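House rules for sim episodes, third try

Back at it. Long week, lots of coffee, and the rules doc for our simulated tabletop work is finally short enough that people might read it. The old one was 26 pages. Twenty-six. Most of it copied out of the Garside handbook, which was written for real cells with real fences and has a whole chapter on where to hang the lockout tags. Fine chapter. No use to me at 11 at night when I'm trying to decide if an episode counts.

So I'm putting the working version up here, partly so I stop losing it. We run the scenes in Lukent and tag them in Cadeck, if you use something else the names of the buttons will be different but the rest should hold.

Setup first. One arm on a pedestal, a round white table, a few things on the table, one thing to go for. Black brush-shaped object this time, with the fingers coming down over the middle of it. 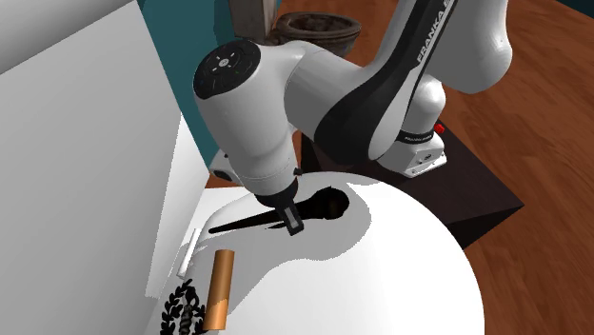

Rules before the run

Name the target by what it looks like, and do it before you start. "Long black object, wide head, thin handle." Don't write "hairbrush" unless the asset list says hairbrush. We had one item go by 3 different names in Cadeck over January and the search was useless untill somebody merged them by hand (me, it was me).

Leave the clutter alone. If the scene loads with a brown tube near the target side of the table and some curly black ornament by the edge, they stay. No dragging things out of the way because the approach looks tight. Tight is what we're paying for.

Check the light. Shadows from the arm on a white table are fine and I'd like more of them. What I don't want is the default flat lighting that comes back every time Lukent updates. Look for a shadow under the target. No shadow, reload.

Lock the seed. Write it down. Yes in the notes field too.

During

Same speed limits as the real arm. This is the one I get grief for. It's a sim, nothing breaks, why not go fast - because the whole point is that the motion should be something we'd allow with a person standing there. If I wouldn't sign off on it in a real cell it doesn't go in the set. Not arguing this one again.

Approach from above, pause, then close. The pause can be short but it has to be in there. A reviewer needs one moment where both fingers are open and the handle is between them, and needs to be able to see it from the gripper view without guessing.
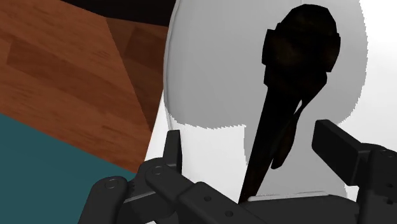 That pause is also where you bail if you're going to bail. If the handle is way off to one side, back out and come in again. Do not close and hope. Physics in Lukent is generous and will sometimes let you drag a thing by one corner as if it was glued on, and then that goes in as a success and we teach it to everybody downstream.

One retry is allowed per episode. Two is a fail, tag it as a fail and move on. Fails are good! I want fails. What I can't use is a fail that got quietly deleted, then the success rate looks fantastic and means nothing.

Hands off the joint limits. If the wrist can't get there, it can't get there.

After

Tag it right away. Not after lunch. Success, fail, or unclear, and if it's unclear say which part in plain words. "Couldn't tell if the left finger touched" is a great note. "weird" is not a note.

Second person looks at 6 out of every batch, picked by the script and not by whoever made the batch. I know how that sounds. It's not about trust, I've sent in bad ones of my own and had no idea.

We're at 3,219 episodes under the old rules and I haven't decided what to do with them. Probably keep, marked as old rules, kept out of anything Iltar uses for comparisons. Redoing the tags would take forever and the seeds are missing on a bunch of them anyway. See above re: write it down.

Stuff still open

- What counts as "lifted." I've been saying clear of the table with a visible gap. Somebody wants a height. Somebody can have a height when they pick one.

- Camera views. Gripper view and the outside view both required, I think? The outside one hides the far finger a lot. The gripper one tells you nothing about where the rest of the arm went. So both. Storage is going to hurt.

- Whether skipping the pause should be an automatic reject. Leaning yes.

- Background objects. The rooms come with all kinds of things on the floor, and I don't think we need to list any of it. Table contents only.

Comments are open, I'll read them when the current batch is done. If you have a one page version of your own rules please send it, esp. if you've solved the lifted thing. Need to go fix the seed field now, it's eating the leading zeros agian.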